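Print this page | E-mail this page

Unit 5: Budgeting for a Bench Arm

The price of the arm is the easy part. Most first budgets leave out spare servos, cables, a power supply and the hours spent on assembly. For the Mendport exercise, assume a ceiling of $1396 for one station, work surface included.

Split the request into two lines. Purchased parts go on the first – servos, controller board, screws, wiring. Printed parts go on the second, with filament and machine time listed separately. A small arm with orange printed segments can sort colored cubes on a mat, and the cubes belong in the budget too, under consumables.
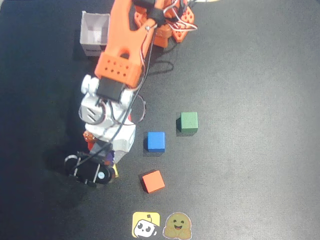

Teodoro Estrella objected that printed parts should not get a line of their own, as the lab already owns the printer and the filament comes out of general supplies. His version of the budget came to $1010. Either treatment is accepted if you state which one you used.

Spares: allow $49 per station for the first term. Stonenberg quotes a lead time of 13 days on servos, so order them with the arm. Cables wear at the joints and should be priced by length.

Draft budgets are due Sat 8 August. Bring a printed copy, with supplier quotes attached.

Print | E-mail to a friend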